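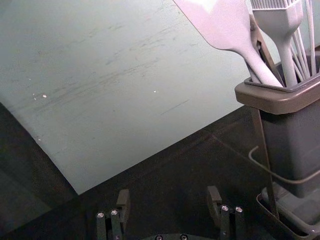
Das mittlere Fach

Also, die Wohnung hat mir Špela Golob überlassen, für den ganzen September, und zwar mit einem einzigen Satz am Telefon: »Benutz alles, aber lass die Küche, wie sie ist.« Dann war sie weg, irgendwo auf einem Schiff mit schlechtem Empfang, und ich stand in Husovholm mit zwei Koffern und einer Tüte Zwiebeln.

Ich räume gern um, das muss man wissen. Ich kann keine fremde Schublade aufziehen, ohne die Löffel in eine Richtung zu legen (meine Schwester lässt mich deswegen nicht mehr allein in ihre Küche). Und jetzt das! Die Wand blassgrün, die Arbeitsfläche fast schwarz, und auf der Arbeitsfläche dieser graue Besteckhalter aus Kunststoff, in dem ein grauer Teigschaber steckte, ein grauer Schneebesen und noch anderes graues Zeug. Alles im selben hellen Grau, als hätte jemand einmal »grau, bitte« gesagt und dann aufgelegt.

Links ein Becher, rechts ein Becher, und dazwischen ein viereckiges Loch. Da fehlte einer. Man konnte einfach durchschauen, ins Dunkle.

Am ersten Abend habe ich noch so getan, als wäre es mir egal. Ich habe Zwiebeln geschnitten, Suppe gekocht, das Radio angemacht. Gegen elf bin ich noch mal aufgestanden und habe unter der Spüle nachgesehen. Kein Becher. Im Backofen auch nicht. Hinter dem Kühlschrank lag ein Kassenbon von einem Laden namens Durier, über einen »Halter, kpl.«, und kpl. heißt ja wohl komplett. Der Becher war also einmal da gewesen!

Am nächsten Morgen bin ich zu Durier gelaufen, die Treppe am Hafen hoch, 116 Stufen, sie stehen unten auf einem Schild angeschrieben, sonst wüsste ich das nicht. Oben saß hinter der Theke ein Herr in einer Strickjacke mit Lederknöpfen und klebte gerade einer Gießkanne den Henkel wieder an. Thaddäus Stöckli, so stand es auf der Klingel.

»Ich bräuchte einen Becher«, sagte ich. »Grau, hoch, eckig. Für die Mitte.«

Er ließ die Gießkanne los, der Henkel fiel ab.

»Sie wohnen bei der Golob.«

»Woher wissen Sie das?«

»Die Mitte fehlt bei der Golob.« Er sagte das, wie man sagt, dass es bei jemandem durchs Dach regnet. Dann ging er nach hinten, ich hörte Kartons rücken, und er kam ohne Becher zurück, dafür mit Kaffee. Ich habe den Kaffee getrunken und nichts mehr gefragt, was bei mir wirklich selten vorkommt.

Auf dem Heimweg kaufte ich ein Marmeladenglas mit Schraubdeckel, Aprikose, und dachte: Wenn ich die Marmelade schnell esse, passt das Glas vielleicht ins Loch. 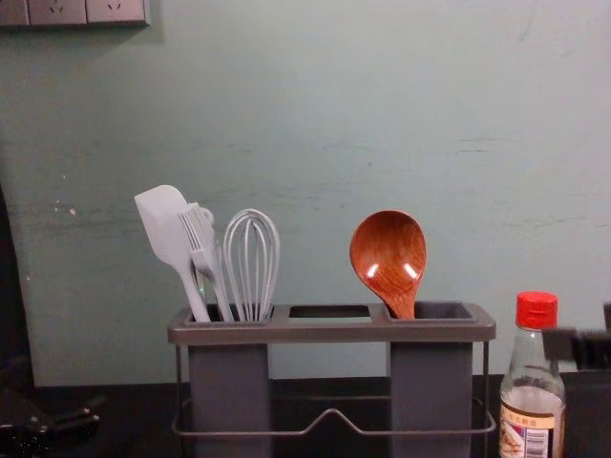
Aprikose

Es passte nicht. Ich hatte mir sechs Tage lang Aprikosenmarmelade aufs Brot geschmiert, sogar abends, und dann war das Glas zu dick. Ich hielt es noch über die Öffnung, drehte es, als ob das bei etwas Rundem helfen würde, und stellte es schließlich neben die kleine Flasche mit dem roten Deckel. Da sah es furchtbar aus. Ich nahm es wieder weg.

Und in genau dem Moment klopfte es. Draußen stand Stöckli, ohne Strickjacke, dafür mit einem Päckchen in Zeitungspapier.

»Ich komme wegen der Mitte«, sagte er.

Ich ließ ihn herein. Er ging in die Küche, ohne nach dem Weg zu fragen, und blieb vor dem Halter stehen. Mit einem Finger schob er den Teigschaber ein winziges Stück nach links. Mir wurde ganz warm ums Herz, so etwas mache ich auch!

»Sie hat ihn mir gegeben«, sagte er. »Den Becher. Als sie das erste Mal wegfuhr. Damit ich weiß, dass sie wiederkommt, sagte sie, wer lässt denn einen Halter so stehen.«

»Und wann war das?«

»Vor mehr als 30 Jahren.«

»Aber sie ist doch wiedergekommen.«

»Ständig«, sagte Stöckli. »Und dann fährt sie wieder. Es hat sich nie gelohnt, ihn zurückzubringen.«

Er wickelte das Päckchen aus. Der Becher war grau, wie denn sonst, und drinnen steckten Bleistifte, ein Zollstock und eine vertrocknete Tube Klebstoff. Er hielt ihn mir hin. Ich wollte ihn nehmen, ehrlich, meine Finger waren schon unterwegs, ich sah ihn schon einrasten. Dann fiel mir der Satz vom Telefon ein.

»Ich soll die Küche lassen, wie sie ist«, sagte ich.

Stöckli sah auf den Becher und dann auf das Loch, ziemlich lange. Danach wickelte er alles wieder in die Zeitung, auch die Klebstofftube.

»Haben Sie noch von der Marmelade?«, fragte er.

Ich hatte keine mehr, aber es war noch Suppe da, und die haben wir dann im Stehen gegessen.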